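June 10, 2021

It rained until lunch and I had the window open anyway, because the room gets stuffy once the lights have been on for an hour, and I like the sound of it on the gutter. I'm writing this with my feet up on the other chair and a cup of tea that has gone cold once already. My wrists are tired. I promised myself in October that I would keep a proper diary through this whole project, and then let months go by with only a line here and there, so tonight I'm going to make up for it and ramble as long as I please.

Today was the rules. We have been recording with the hand-held grippers at Griltdale long enough now that everybody has their own way of doing things, and that is lovely for morale and terrible for the recordings. The people at Pesex, who get our sessions at the far end, sent back a polite note last week saying that 25 of them couldn't be used. They didn't scold. They simply listed the reasons, and reading down the page I recognized my own bad habits in a good many of them. Fingers closing before the book was properly between them, for one. I have always been a snatcher – my mother used to say so about biscuits at the table.

So this morning I took the draft of the handling rules, all two pages of it, and decided I would work by it to the letter, a book at a time, and write in the margin wherever it rubbed. It sounds dull and I had a wonderful time!
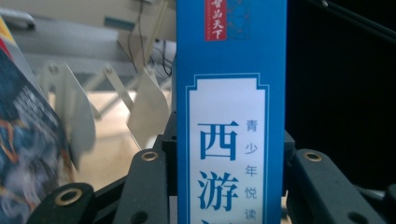

The first rule that gave me trouble was the one about grip height. The draft says to take a standing book "at the middle," and I held to that very faithfully until I noticed that I no longer knew what it meant. The middle of the height? The middle of the thickness? With a thin book it hardly matters, but with a thick one you can feel the weight swing if you are off by a little, and then you correct with your wrist, and then the correction goes into the recording along with everything else, and some poor arm is going to learn to wobble because I wobbled. I wrote "middle of WHAT" in the margin, and then felt rude and added a please.

The second was speed. The rule wants a steady approach and a pause before the fingers close. I had imagined a nice grand pause, like a waiter with a silver dish, and when I played a few of mine back there was hardly any pause at all. I had felt it in my head and never done it with my hand. I think the rule should say to breathe out before closing. It works for me, though I can hear the objection already that you can't check a breath from a recording, and a rule that can't be checked is only advice. Very well, put it under advice. I'd like us to have a section for advice.

After that I went back to the old Hulumow sheet, the one we all learned from, with the tea ring on it. It has 18 rules and I used to be able to say them off like a poem. Half of them have to do with not hurting yourself: keep your other hand away from the fingers, put the thing down before you reach for anything, stop when your forearm aches. Somehow most of those fell out when the new draft was written, I suppose because they seemed too obvious to need saying. I want them back in. I have pinched the side of my thumb twice this spring and both times I was doing something "obvious." I copied them out by hand and clipped them to the front of the new pages, so that whoever picks it up next has to read them first.

Then there's the question of the start position, which took up most of my afternoon. The draft says every take begins with the fingers fully open and nothing between them, and I agree with that with my whole heart. When you start half closed, the very first thing in the recording is a movement with no purpose to it. I did a whole run of starts, just the opening and the settling and the looking, until I could do it without thinking. It was oddly restful, a bit like practicing scales.
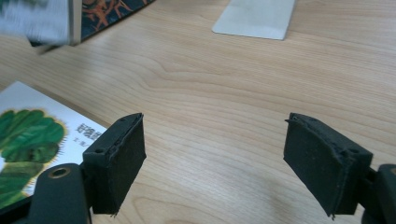

Fingers open over the bare table, with the caterpillar-looking book down in the left corner.

I also want a line in there about the pads. The draft says to inspect the fingers "regularly," and regularly is a word that lets a person off the hook. Mine are getting worn, with a bit of a curl starting on one of them, and I had been looking straight past it. I would say look at both pads before the first take and again after the break, and write it down. If a flap has lifted, note which finger. It takes no time at all, and then if Pesex see something strange in a grip they can go back and find out what state the foam was in that day.

The Jacquet checklist has a box for it, come to think of it, right at the bottom under the battery box. I had been ticking that one without reading it. Oh dear. I'll own up to it in the morning.

By five I had filled both margins and run over onto the back, mostly with questions and a few small complaints. I typed up the ones I could still read. The rest can wait until I've slept, and I'd like to try the breathing out again on something heavier before I argue for it.

Supper was toast. The rain has started up again, and I left the umbrella at work, hanging on the back of the door.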